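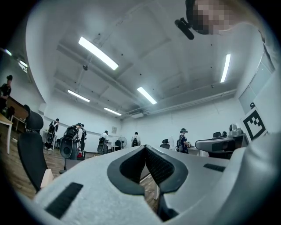
Zlatko Hodžić wrote in after the last issue to say that his wife had been through four rounds of blood work before anyone asked him for a single test, and he wondered how common that was. He and his wife had been trying for a year by then. His own test, when it finally came, took one morning and explained most of it.

Several other readers sent in a version of the same question, so this month's health item is on the first fertility workup and what each partner can expect from it.

The usual advice is to see a doctor after a year of trying, or after six months if the woman is 35 or older. Go sooner if periods are very irregular, or if either of you has had cancer treatment, pelvic surgery or an undescended testicle. You don't need to have kept charts or used an app, although a record of cycle dates helps.

For women, the first visit normally covers medical history, blood tests for hormone levels and thyroid function, and often an ultrasound. A test to see whether the fallopian tubes are open may follow. It is done with dye or fluid and can cause cramping, so ask about pain relief when you book.

For men, the main test is a semen analysis. The lab looks at volume, count, movement and shape. Most labs ask for 2 to 7 days without ejaculation beforehand. One poor result does not settle anything. Sperm take 2 to 3 months to develop, and a fever or a new medication in that time can bring the numbers down. The test is usually repeated some weeks later.

Tell the doctor about testosterone in any form, including gels and anything bought at a gym. It can shut down sperm production, and recovery may take many months. Don't stop a prescribed medication on your own — ask first.

Both partners can start on folic acid (for her), cutting back on alcohol and quitting smoking while they wait for appointments. Hot tubs are worth skipping for him. Supplements sold for male fertility have a thin record in trials, and some are expensive.

Check your coverage before the first visit. Plans often pay for tests that look for a cause and then stop paying once treatment begins. Ask for the billing codes and call the insurer with them in hand. Get the name of the person you spoke to.

The Teltside clinic now books both partners into the same first appointment. Referrals go through the front desk, and the form has space for two names. The evening support group meets in Room 101 at the Widotholm building, starting again in September at 7 p.m. Partners are welcome, together or alone, and there is no charge. Parking is on the Flumeck side.

Next month: reading a thyroid result.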